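Endidmont Planner 2
Motion planning and perception software for two-arm robots

Overview

Endidmont Planner takes wide-angle camera input and robot state, and produces timed paths for both arms. The same program runs against the simulator and the robot controller. Only the driver file changes, so a job can be tested in a rendered room before it goes to hardware.

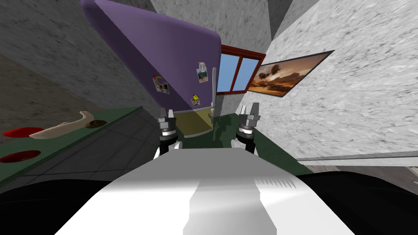

Both arms are planned as one system. Each path is checked against the torso, the opposite arm and every fixed surface in the room model. If a check fails, the planner returns the two parts in conflict and the time step at which they meet.

Camera model

Wide-angle lenses bend straight edges, and a simple pinhole model gives poor results near the image border. The Floletti camera module corrects for this before any geometry is computed. It reads one calibration file per camera. Tilted views are accepted as they are - the room's up direction comes from the robot state and is never guessed from the image.

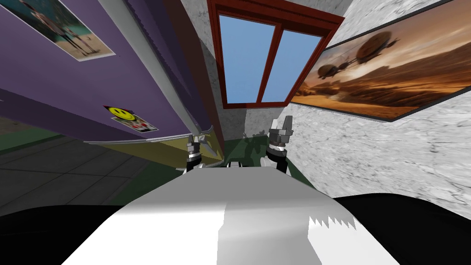
Simulated body view: both grippers upright, with the window and desert painting beyond.

Gripper views

A close camera can be added for each gripper. Flat printed items such as cards, posters and stickers are matched by their outlines and surface pattern at any rotation. Partly hidden items are kept in the scene list with a lower score, and the user sets the score below which an item is dropped. The gripper's own housing is masked using the supplied part model.
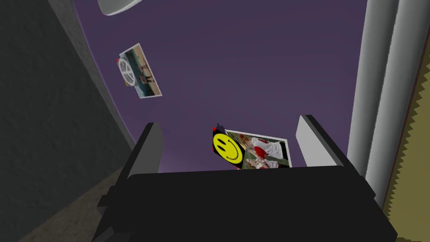
Included in the package

Planner core and command line tools
Floletti camera module with calibration tool
Clundau scene editor for room layout and surface textures
Log viewer with step-by-step path playback
Driver files for simulator and controller

Ordering

Part 1487: full package, single workstation
Part 663: Clundau scene editor only

Both parts are supplied as a download with a license file. Updates are posted each October. Training is held at the Lund office and is ordered separately.

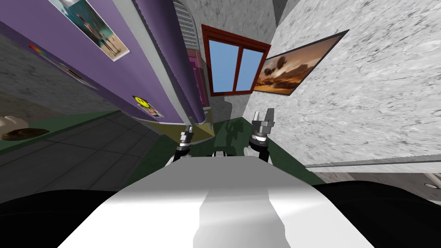 Can a room built in the scene editor be reused with a different robot?
Rooms and robots are stored in separate files. Load the existing room, select the new robot file, set its base position and run the collision check again before planning. Saved paths are tied to the robot they were planned for and must be computed again.

Page revised 12/04/2025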